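Care of Dark Garments Before Winter Storage

Print this post | E-mail this post

It has been the practice of this household, since our removal to Tanuncombe, to examine all dark outer clothing in December before it is put away or returned to use. Readers have asked for an account of the procedure, and it is set down below as it is currently followed.

Garments are brought to the table one at a time. Each is laid out at full width and smoothed by hand from the centre outwards. Pockets are emptied beforehand. Last year a receipt from Kerekes for 1,404 forints went through the wash in a coat belonging to Andor Kun, and the resulting fibres were still being removed in the spring.

Dust is to be dealt with first. A soft clothes brush is drawn along the cloth in one direction, following the grain. Water should not be applied at this stage, as it tends to fix loose dirt into the weave. Seams are brushed separately, with the cloth held taut on either side.

Spots are considered only after brushing. Hajar Tazi recommends lifting any raised matter with the back of a spoon and then pressing the area with a cloth wrung out in cool water. Where a mark remains after 2 attempts, the garment is set aside for the cleaner. Rubbing is not advised on very dark greens and blacks, which are apt to turn shiny.

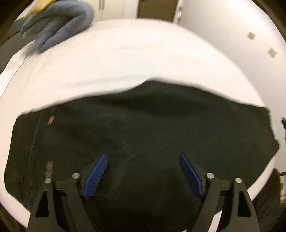 Dark green cloth laid out on the white table, with two brownish spots towards the left.

Creases of the ordinary kind do not require ironing before storage. The garment should be hung overnight in a ventilated room and folded the following morning along its existing seams.

Kauko Ahonen has written to enquire whether cedar blocks are preferable to lavender bags. Both have been used here, and the matter will be addressed in a later post, together with the question of moth damage to knitted collars.

Print this post | E-mail this post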